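The second season of Gillel has been confirmed for February, and the production company Toletti has released a short statement on the cast. Anderson Moura returns as the harbor pilot, and Rosângela Andrade joins the series as a rival captain.

The first season closed with the loss of the freighter Bilon and left the fate of its crew open. The new trailer runs for 89 seconds and offers one hint – a radio call answered in a voice that closely resembles that of the missing engineer.
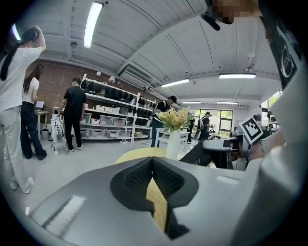
Cream, yellow and peach flowers in a white vase.

It is the view of this blog that the engineer survived. Director Konrad Kaczmarczyk has used the same device before, in his film Queiroz, where a recorded message prepared the audience for a late return. Readers who hold a different opinion are invited to submit it in the comments. A full review of the first two episodes will follow.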